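Listley 物业交付与租赁管理系统 使用手册
第三章 为新项目建立楼盘档案
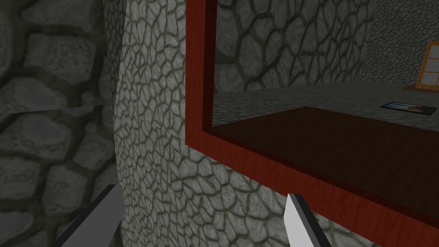

Rawan Shboul 试用后来信说,她头一回建档时把整栋楼的户型全录完了,才发现分期编号填错,只好一户一户改回来,所以她恳请我们把编号规则放在这一章的最前面。这个建议我们照办了,也借这个机会谢谢她。如果您手上正好有一个准备交付的项目,不妨先泡杯茶,把下面第一节慢慢读完再动手,后面会省下不少工夫。

3.1 开始之前要准备的资料

建档最费时间的往往是找资料,录入反倒很快。请您先把这几样东西放在手边:经批准的总平面图、分户面积表、装修标准说明书、公共部位清单,以及开发公司与物业公司之间的移交协议。面积表请用最后盖章的那一版。许多项目在施工期间改过户型,旧版的面积表还留在同事的电脑里,名字又起得差不多,很容易拿错。

分期编号由三段组成:项目代码、期数、楼栋号。拿本手册一直使用的 Ondport 项目来说,第二期九号楼写作 OND-02-09。期数和楼栋号都要写足两位,哪怕整个项目只有一期,也请老老实实写成 01。

注意:编号一经保存,就会带到合同、收费单和维修工单里去。在录入第一户之前修改很方便,录入之后再改,系统只允许逐户处理。

3.2 建立楼盘档案

1. 用管理员账号登录,在左侧菜单里选择“项目”,再点“新建”。普通账号看不到“新建”按钮,如果您找不到它,请先请管理员给您开通权限。

2. 填写项目名称和项目代码。项目名称可以用中文,也可以中外文并列,它会原样印在业主收到的每一封信上,所以请写成您愿意让业主看到的样子。

3. 选择用途类别。纯住宅选“住宅”,底层带商铺的选“综合”。综合类会多出一个“商业部分”标签页,供您单独设定租期、免租期和公摊办法。

4. 录入楼栋和楼层。地下车库请单独建成一栋,不要当作负一层挂在某栋楼下面,否则车位的管理费会一股脑儿摊到那栋楼的住户身上。

5. 导入分户面积表。系统接受电子表格格式,第一行必须是列名,列名与模板一致即可,次序无所谓。导入之后会出现预览页,请拿着盖章的纸质表核对几户,顶层和转角的户型尤其要看一看,它们的面积最容易与标准层混在一起。

6. 核对无误后点“保存为草稿”。草稿可以反复修改,也可以请同事帮您再看一遍。

7. 最后点“正式启用”。

小提示:一次最多导入60户。户数多的楼请按单元拆成几份表格,依次导入,系统会自动接在后面,不会覆盖已有的内容。

3.3 录入装修标准与设备

按装修交付的房屋,每一户都应当附一份装修与设备清单。Listley 允许您先做一份“标准套餐”,再把它套用到同一户型的所有房屋上,个别有出入的住户单独调整就好。

1. 打开“标准”标签页,新建一个套餐,名称里最好带上户型,比方说“两居标准”。

2. 逐项填写地面、墙面、门窗、厨房设备和卫生洁具。品牌与型号请照采购合同抄写。倘若合同里写的是“同等品质”,就请填实际安装的那一种,并在备注栏注明替换日期。

3. 为每一类设备填写保修起算日。这里有两种选择:从竣工验收日起算,或者从业主签收钥匙之日起算。请以购房合同为准,拿不准的时候先问一问法务同事。

4. 选中要套用的房屋,点“应用套餐”。

警告:“应用套餐”会覆盖这些房屋原有的清单,而且不能撤销。已经为个别业主改过内容的房屋,请先取消勾选。

3.4 设定管理费和预收款

管理费可以按面积计收,也可以按户定额计收,同一个项目里两种办法可以并存。我们的老用户 Urs Brunner 习惯住宅按面积、储藏间按户,对账时一目了然,您若没有特别的规定,也可以照这个办法来。

1. 在“收费”标签页里选择计费方式,填入单价。

2. 设定账期。可选每月、每3个月或每6个月一期。账期一旦出过账单,就要等到下一期才能更改。

3. 如果移交协议里约定由开发公司承担空置房的管理费,请勾选“空置由开发方支付”,并填上约定的截止日期。到期之后,系统会把费用转到产权人名下,并提前给您发一封提醒邮件。

4. 填写预收款金额。不收预收款的项目请填零,不要留空,留空时系统会拒绝保存。

注意:使用 Lanz 财务软件的公司,请在出第一期账单之前完成科目对应,步骤见第七章。没有对应好的科目会统统归入“其他收入”,年底再来整理,实在是一件叫人头疼的事。

3.5 常见问题

导入时提示“户号重复”,多半是表格末尾的合计行没有删掉,系统把它也当成了一户。请删去合计行,重新导入。

预览页里的面积全部显示为零,请检查面积一列有没有夹带单位。单元格里只留数字,单位由系统统一加上。

项目已经正式启用,却发现少录了一栋楼,请不必着急,在项目页点“追加楼栋”,再从3.2的第4步做起就可以了。原有的楼栋和账单都不受影响。

两位同事同时修改同一份草稿时,后保存的一份会盖过先保存的一份。请事先商量好由谁来录,或者把楼栋分给不同的人,各录各的。

本章修订日期:2018-02-26。修订人:Reece Hulme。下一章介绍如何安排业主验房和交接钥匙。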